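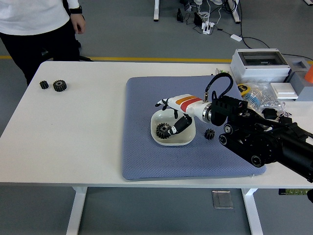
Machine Elements I
Handout 4: Spur gears, sorting, measuring and identifying
October 2022
Instructor: Doğukan Kaplan

Read this before the lab session. Bring calipers if you own a pair, a pencil, and the blank record sheet from Handout 3. The reading from the Nordin notes (chapter on tooth forms) is assumed.

1. What you are doing

Each bench gets a mixed set of loose spur gears and a shallow bowl. You will take the gears one at a time, measure them, work out the module, and decide which ones can run together. At the end you choose a pair and calculate its ratio and center distance. The gears are not labeled. Some sets contain gears that look alike and do not mesh, so don't sort by eye and stop there.

2. Terms

Pitch circle: the imaginary circle on which two meshing gears roll against each other without slipping. You can't measure it directly with calipers.

Pitch diameter (d): the diameter of the pitch circle.

Outside diameter (da): the diameter over the tips of the teeth. This is the one you measure.

Root diameter (df): the diameter at the bottom of the tooth spaces.

Face width (b): the length of the teeth along the axis.

Bore: the hole through the center.

Number of teeth (z): count them. Mark one tooth with pencil first.

Module (m): pitch diameter in millimeters divided by number of teeth. Older American parts use diametral pitch, P, which is teeth per inch of pitch diameter. To convert, m = 25.4 / P.

Pressure angle: the angle between the line of action and the common tangent to the pitch circles. All gears in the lab sets are cut at 20 degrees. Older catalogs also list 14.5 degrees. Gears with different pressure angles don't run properly together even when the module is the same.

3. Formulas

For standard full-depth teeth, external spur gears:

d = m × z
da = m × (z + 2)
df = m × (z − 2.5)
Center distance a = m × (z1 + z2) / 2
Ratio i = z2 / z1, where 1 is the driver and 2 is the driven gear

Rearranged for the lab: m = da / (z + 2). This is the line you will use most.

4. Handling

Lay the gears flat on the cushioned mat. The mat keeps them from rolling and keeps the tooth edges off the hard table. Gears you haven't measured stay on the bare table, off to one side. The gear you are working on goes on the mat. Finished gears go in the bowl. If you run out of room in the bowl, ask for a second one and don't stack.

Pick a small gear up by its rim, between finger and thumb. A gear lying flat against the wall of a bowl is hard to get hold of; slide it toward the middle first, then lift from both sides. Don't tip the bowl out onto the table.

Wipe the teeth with the dry cloth before measuring. Grease in the tooth spaces makes no difference to the outside diameter, but it gets on the calipers and then on the next person's gears.

5. Procedure

Step 1. Close the calipers and check for zero. Write down the offset if there is one.

Step 2. Count the teeth. Count again in the other direction. If the two counts differ, count a third time.

Step 3. Measure the outside diameter over the tips. With an even number of teeth the tips are directly opposite each other and one reading will do. With an odd number, a tip faces a space and the calipers read low. For odd gears, measure from the edge of the bore to the top of a tooth, double it, and add the bore diameter.

Step 4. Take the outside diameter in three places and write down all three. Use the average.

Step 5. Calculate the module and round to the nearest standard value: 0.5, 0.8, 1, 1.25, 1.5, 2, 2.5, 3. If your result falls halfway between two of these, the tooth count is probably wrong. Go back to step 2.

Step 6. Measure face width and bore. Note whether there is a hub, a keyway or a set screw.

Step 7. Group the gears by module. Try each pair in the group by hand on the mat. They should roll smoothly with a little backlash. If you feel a tight spot once per turn, look for a burr or a damaged tooth.

6. Worked example

A gear has 20 teeth and an average outside diameter of 43.9 mm.

m = 43.9 / (20 + 2) = 1.995
Nearest standard module: 2
d = 2 × 20 = 40 mm

Its mate has 80 teeth, same module.

d = 2 × 80 = 160 mm
a = 2 × (20 + 80) / 2 = 100 mm
i = 80 / 20 = 4

If the small gear is the driver and turns at 1,000 rpm, the large one turns at 1,000 / 4 = 250 rpm, in the opposite direction. With losses ignored, torque on the driven shaft is four times the torque on the driver.

7. Common mistakes from last January's reports

Using the outside diameter as the pitch diameter. This makes the module come out too large, and the error is worst on small gears.

Mixing up driver and driven. State which is which in the first line of your answer.

Adding outside diameters to get the center distance. The teeth overlap when the gears mesh, so the shafts are closer than that.

Calling two gears a pair on the grounds that the bores match. The bore only tells you about the shaft.

Leaving out units. Module is in millimeters.

8. Problems to hand in

Problem 1. A gear has 28 teeth and an outside diameter of 45 mm. Find the module, the pitch diameter and the root diameter.

Problem 2. Two gears of module 1.25 have a center distance of 50 mm and a ratio of 3. Find both tooth counts.

Problem 3. The Edska catalog sheet lists a gear with diametral pitch 16. Convert to module. Would you run it with a module 1.5 gear? Explain in two or three sentences.

Problem 4. A motor runs at 500 rpm and drives a shaft through one pair with a ratio of 2.5. Find the shaft speed. An idler of 24 teeth is then placed between the two gears. What changes and what stays the same?

Problem 5. Choose one pair from your bench set. Give the module, tooth counts, ratio and calculated center distance. Sketch the two pitch circles to scale and mark the centers.

9. Report

Two pages at most, plus the record sheet. Put raw readings on the sheet, in pencil, with corrections crossed out and left readable. Reports go in the Rollcombe room tray before the next lecture. Partners may share readings but write up the problems separately.

Next handout: contact ratio, undercutting and minimum tooth number. Read the Faltlow sheet on involute profiles first.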